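Moved the shop from Prikthorpe to Nomdale in March. A few notes on butcher block, for anyone thinking of buying one.

Maple is the usual pick. Hard, light in color, and it sands clean.

Oil it before you use it. I do 2 coats of mineral oil and leave 8 hours between them. 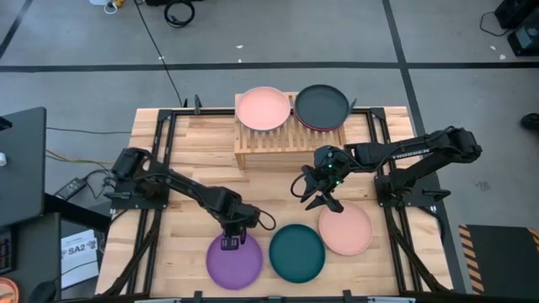
Striped maple color on the planks, purple plate on top.

Skip olive oil. It goes rancid and you will smell it.

Sand with 90 grit only if there are deep cuts — otherwise start finer. Always go with the grain.

Ditside quoted me almost 3,000 dollars for a long counter. I passed and glued up my own.

Next thread is on fixing a split at the end of a board.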